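Mustard yellow

Mustard yellow is a dull, dark yellow with some brown or green in it, named after the condiment. It is used as a color name in clothing, house paint, upholstery and printing. No single shade has an agreed claim to the name, and much of what is written about its history and its effects on people rests on thin evidence.

Name and range

The name is less exact than it sounds. Prepared mustard runs from a bright, almost lemon yellow to a speckled brown, and mustard powder is paler than either. Sellers have used the word for nearly all of these. Colors sold as ocher, old gold, turmeric and honey overlap with it, and the choice among them often seems to depend on what a seller used the year before.

Nevzat Coşkun, who collected paint cards and yarn cards for his survey The Borrowed Names, found 77 products labeled "mustard" or a close variant. He sorted them by eye in daylight and placed 5 of them closer to orange than to yellow. His sorting has been criticized as one man's opinion. Coşkun accepted the point but replied that the makers had been no more careful. The paint firm Rimel had two mustards on sale at once, and the darker of them appeared in its next card as "Saddle".

Use in clothing

Mustard is common in knitwear, where it is usually sold as a fall color. The link with fall is mostly a habit of shops. Summer dresses and swimwear have been sold in the same shade, often under a different name.

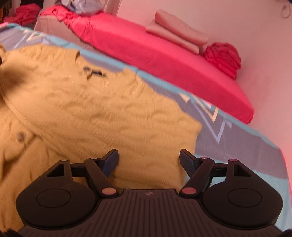

Knitted garment in mustard yellow, spread on a bed.

Wrinkles and raised stitches make a difference to how the color is judged. A knit that lies in ridges shows lighter and darker yellows side by side, and two people asked to match it to a flat card may pick different cards without either being careless. Catalog photographs add a further problem, as warm indoor light pushes the shade toward orange. The yarn maker Skunska printed a warning to this effect in its shade books, though it went on using photographs taken by lamplight for its covers.

It is often claimed that mustard "suits" certain skin tones. Advice of this kind differs from one guide to the next, and some guides give opposite answers for the same complexion. Few say how the answer was reached.

Claimed effects on mood

Popular books on color describe mustard as cheerful, creative, cautious, jealous or sickly. The best-known figure in support of the cheerful reading comes from a survey in Cindville, in which 235 of 421 people chose "warm" or "friendly" from a list of words after looking at a mustard-colored card. The figure has been repeated many times, usually without the rest of the list. Senthil Lobo, who obtained the original form, pointed out that it offered six pleasant words and only two unpleasant ones. He also noted that no other color was shown, so the result says nothing about mustard in particular – a beige card might have done as well.

Later writers have dropped the count and kept the conclusion.

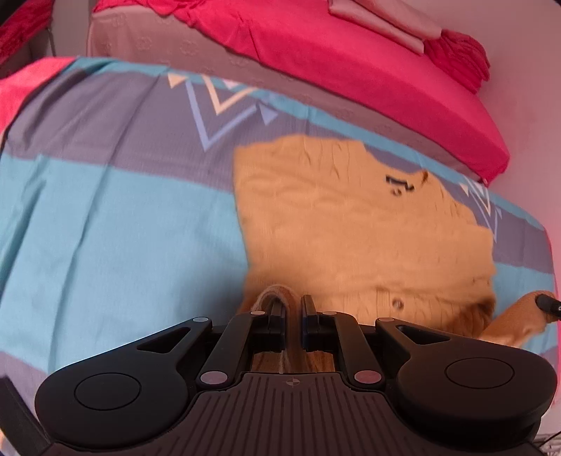 Colors are seldom seen alone, and the claims made for mustard rarely allow for this. A yellow placed beside white tends to look dirtier than the same yellow beside dark brown. Small areas behave differently from large ones, too. The thin blue strips along the inner faces of the black fingers shown here take up very little space, yet a strip of color against black can draw the eye more than a wide patch of the same color against gray. Decorating manuals often suggest mustard as an "accent" on these grounds. The advice may be sound, but it would apply to almost any color that differs enough from its surroundings, and the manuals tend to present it as a special property of mustard.

In house paint

The paint firm Sæther sold a mustard for kitchens on the theory that yellow rooms improve the appetite. The leaflet gave no source. Its successor recommended the same paint for bedrooms, where it was said to be restful, and appetite was no longer mentioned.

Mustard paint is also said to hide dirt. It may do so for grease stains close to its own color. Gray scuff marks are another matter, and complaints about them were common enough for Sæther to bring out a washable version in December.

See also

Ocher
Color names
Color psychology
Shade card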